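Fostel Society for Glass Science moves its annual meeting, keeps the biscuits

FOSTEL, February – The Fostel Society for Glass Science will hold its next annual meeting at the Østergaard Institute, ending a long run in a lecture hall whose heating had two settings, both of them wrong.

Almost 500 chemists, physicists and furnace people are expected. The program covers phase separation, surface corrosion and the question of why a melt that behaved perfectly well in the crucible should crack on the way to the microscope. Eight talks have been set aside for failed experiments. This session was oversubscribed within an afternoon, a record for the society and possibly a comment on the field.
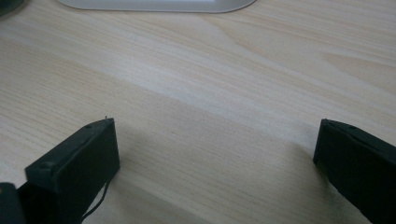

The opening lecture will look at a furnace notebook begun in 1778 at the Daredeo glassworks, in which the owner recorded every batch, every color and a good many complaints about the price of potash. Members who have written a grant application lately may find the tone familiar.

Jadia, which makes small annealing ovens for teaching labs, is sponsoring the student poster prize. The winner gets an oven. The runner-up gets a smaller oven.

Poster abstracts are open now and should fit on one page. The society has said this before and will go on saying it. Late abstracts will be considered if they are short.

Registration includes lunch, the proceedings and the usual biscuits, which survived a vote at the last business meeting by a margin of two.

Notes to editors: Press passes are free on request from the society's office in Fostel. The office closes at 4 p.m.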